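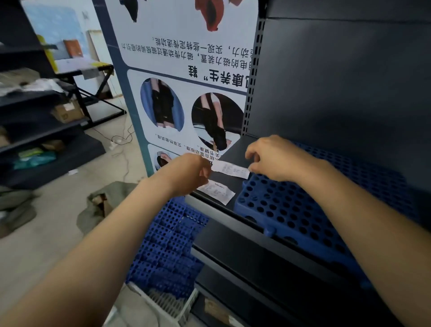

## 九月分 進捗報告:共同食料庫「Handier」運営助成

報告者:Yen-ting Fang(事務局)
提出先:Oddsson 基金 地域助成担当 Ívar Juhl 様

いつも私たちの活動をご支援くださり、ありがとうございます。九月の進捗を報告いたします。先月の報告で「数字の出し方が分かりにくい」というご指摘をいただきましたので、今月は項目の順番を変えました。まだ読みにくいところがありましたら、どうぞ遠慮なくお知らせください。

### 1. 今月の配布状況

九月の配布は合計 861 世帯分でした。同じ世帯が月に二回受け取った場合は、二世帯分として数えています。この数え方は申請書に書いたものと同じです。

お米と豆類は足りました。足りなかったのは食用油と、乳児用の食品です。食用油は月の後半になくなり、最後の週は油の代わりに缶詰を一つ多く入れました。受け取りに来た方には窓口で説明しましたが、日本語の説明だけでは伝わらない場合があり、ベトナム語とシンハラ語の短い案内文を Hằng Khúc さんと Rajitha Pathirana さんに作ってもらいました。今はこの案内文を窓口に貼っています。

配布の時間は、これまで午前だけでしたが、今月から夕方六時から八時までの枠を加えました。夜に働く方からは、夕方の枠は出勤の時間と重なるという意見もあります。昼の枠を残すかどうかは、十月の利用の様子を見てから決めたいと思います。

### 2. 仕入れと倉庫

乾物は引き続き Gullar 商店から買っています。単価は八月と同じです。ただ、配送の最低注文量が来月から上がると連絡がありました。私たちの倉庫は狭いので、一度に多く受け取ると通路に箱を置くことになります。消防の点検で通路について注意を受けたことがあるため、これは避けたいです。近くの子ども食堂と共同で注文して、到着した日に分ける方法を相談しています。先方の返事はまだです。

冷蔵庫については、古いほうの一台の温度が安定しない問題が続いています。修理の見積もりを取りましたが、部品がもう作られていないそうです。当面、この冷蔵庫には野菜だけを入れ、乳製品と卵は新しいほうに入れています。温度は朝と夕方に記録しています。

### 3. 在庫記録の切り替え

助成の二つ目の目的である在庫記録の電子化は、予定より遅れています。七月の計画では、九月末までに紙の台帳をやめるつもりでした。現在は、紙と Ultadine の両方に入力しています。

遅れの理由は二つあります。一つは品名の書き方がそろっていなかったことです。同じ商品が「ツナ缶」「まぐろ缶」「缶(魚)」と三つの名前で記録されていて、合計が合いませんでした。Gaurav Srivastava さんが品名表を作り、古い記録を直しています。この作業は乾物と缶詰まで終わり、冷蔵品と衛生用品が残っています。

もう一つの理由は賞味期限の入力です。Ultadine では一つの品目に期限を一つしか登録できないと思っていましたが、問い合わせたところ、入荷ごとに分けて登録する方法があると教えてもらいました。最初にもっと説明書をよく読むべきでした。八月に入力した分はやり直しになり、この作業に 14 時間かかりました。この時間は人件費の報告に含めてありますが、助成の対象として認められない場合は、自己資金の欄に移します。ご判断をお願いいたします。

### 4. 支出

九月の支出は予算の範囲内です。予算と違いが出た項目だけ、次に書きます。

- 交通費:予算より少なくなりました。車を出す回数が減ったためです。
- 消耗品費:予算より 3000 円多くなりました。持ち帰り用の袋の値上がりによるものです。
- 翻訳費:予算になかった項目ですが、案内文は二人とも無償で作ってくれましたので、支出はありません。

領収書の原本は事務局で保管し、写しを郵送いたします。感熱紙の領収書は文字が薄くなりやすいので、今月から受け取った週のうちに写しを取ることにしました。六月分の一枚について、日付が読みにくいというご連絡をいただいていた件は、お店に再発行をお願いし、今回の写しに同封します。

### 5. 利用者の声

窓口に置いた意見用紙から、本人の了解を得て二つ紹介します。

> 子どもが卵を食べられません。卵の代わりを選べるようになって、とても助かりました。

> 列で待つ時間が長いです。番号札があるとよいと思います。

番号札については、すぐにできることですので、十月の最初の配布から始めます。

### 6. 十月の予定

1. 冷蔵品と衛生用品の品名を直し、紙の台帳を終わりにする。
2. 共同注文について子ども食堂と合意し、Gullar 商店に注文量を伝える。
3. 食用油の寄付を募る。近所の事業所 4 か所に手紙を送る予定で、文面はできています。
4. 冷蔵庫の買い替えについて、中古品も含めて見積もりを取る。

### 7. ご相談したいこと

冷蔵庫を買い替える場合、現在の助成金のうち「備品費」の残りを使ってもよいでしょうか。申請のときには棚と台車の購入だけを書いていましたので、計画変更の届けが必要かどうかも教えていただきたいです。届けが必要でしたら、見積もりがそろい次第、書類を作ります。

また、中間訪問の日程ですが、こちらは配布のある日でもない日でも対応できます。配布の様子をご覧になりたい場合は、夕方の枠のほうが話をする時間を取りやすいです。

Yen-ting Fang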